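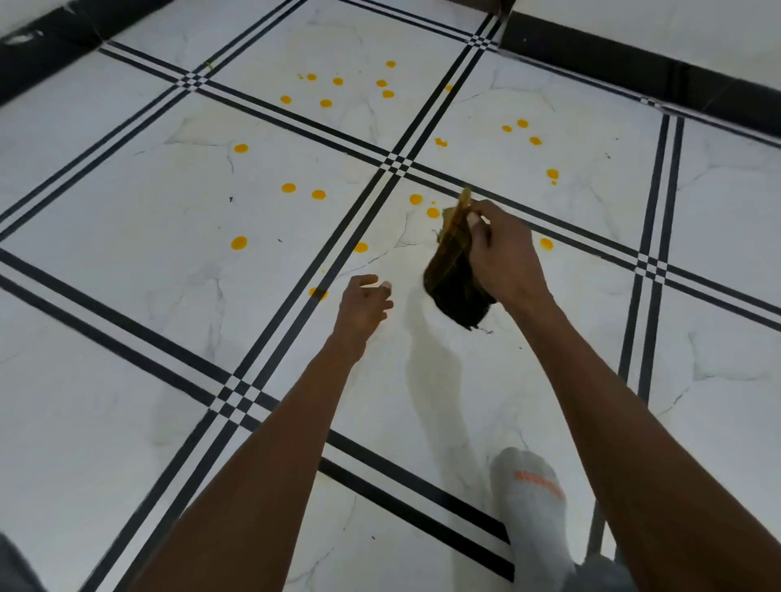
Reviews > Robot Learning > Methods

Itus, tested: does wiping a floor transfer from people to robots?

November 1, 2019

Itus is a training method from Sixten Holmgren's group, released in August with code and a paper. The pitch is that a robot can learn to clean up spills from head-height video of people doing it by hand, with only a little robot practice on top. I spent three weeks with it and I'm less excited than the project page wants me to be.

The human set is 3,000 clips of people wiping up small spills, and most of it is good. The hands are in view, the cloth is in view, and the floors vary. Bright drops on white tile are about as easy as this problem gets, and the set leans that way. I would have liked more juice on brown wood, more clear water, more of the stuff you only find with your sock. Patterned grout helps a little, as a drop sitting on a black stripe is harder to pick out than one in the middle of a tile.

Then there's the robot part: 276 practice runs on a two-armed machine, all in one lab. Holmgren and his co-authors report a big gain over training on the robot runs alone. I believe the gain. What I don't believe is the reason they give for it, which is that the model learns "the intent of wiping." Their test counts a drop as cleaned if the cloth passes over it. Anyone who has wiped a floor knows that a pass with a used cloth can leave a yellow smear twice as wide as the drop. Itus gets full marks for that smear.

So I rescored. I ran 334 trials on our arm with the released weights and judged each one by what was left on the tile. The method still beat the robot-only version, but by a good deal less than in the paper. The common failures were pushing liquid into the grout and going over one drop again and again while its neighbor sat there. It also never folds the cloth to a clean side. People do this all the time, and the model seems to treat it as noise.

Setup was mixed. The install notes assume you own the same wrist camera they do, and the calibration step failed for me until Eustaquio Alvarado pointed out on the issue tracker that two axes were swapped. Training took 16 hours on one card, as promised – credit for that. The viewer for checking hand labels is very good and I'd use it for other projects.

Dosness, the older method most labs still use, is clumsier on first contact but presses harder, and on dried spots I'd take it over Itus.

If you need a starting point for wiping and have your own floor to test on, download Itus and keep the data. I'd ignore the headline chart. I'd also wait for the dark-floor clips listed as "planned" before putting it on anything that isn't white.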